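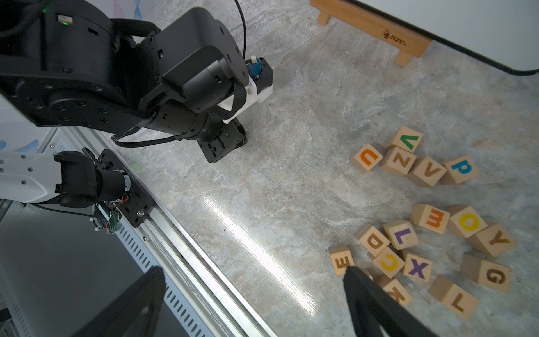 Section 7. First spelling task with the Prurkoseo two-arm kit

Before you start this section, both arms must be fixed on the rail and the Clillau control program must be open on your computer.

1. Switch on the power of both arms. Keep your hands out of the work area.
2. In Clillau, choose Tasks, then Spelling. Set the arm speed to 80.
3. Put the letter blocks on the floor of the work area, within reach of the arms.
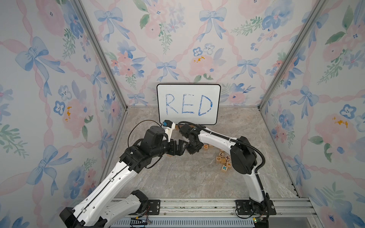 4. The target word is given to the kit by the whiteboard. Write it in capital letters and with a dark marker. Stand the board against the back wall, so that both arms can work in front of it. A short word such as RED, in blue marker, is good for the first task. Small differences in the line of the letters are not a problem.

Caution: Do not move the board after the task is started. If you must move it, press Stop first.

5. Press Start. The first task may take nearly 116 seconds.
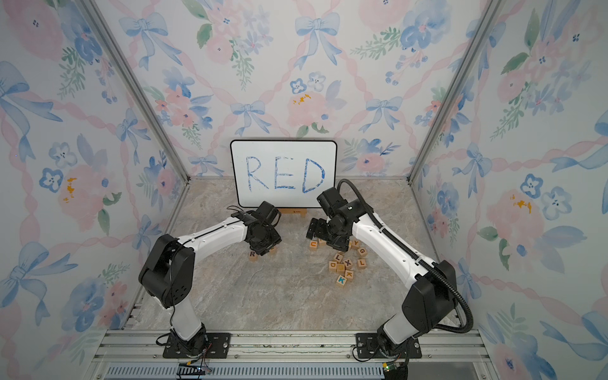
6. Wait until the program shows the message "Task finished". Do not take any block by hand before this message.

Note: When an arm stops with error 227, a finger is blocked. Press Stop, remove the block which causes the problem, and press Home.

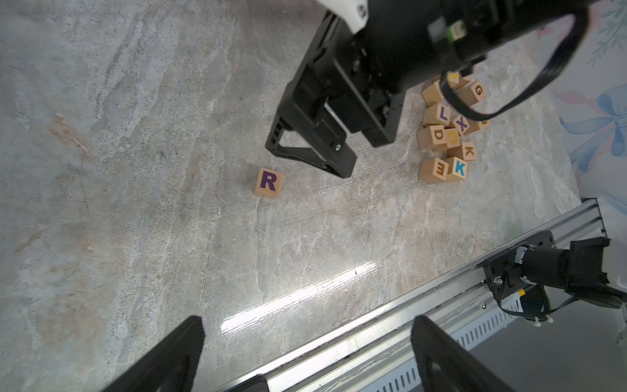
7. Save the record of the task under a new name. The program does not ask before it replaces an old record.

Caution: Check the cables of both wrists after each task. A cable must not be pulled tight when the arm is at its longest reach.

For the settings of the gripper force, see the next section.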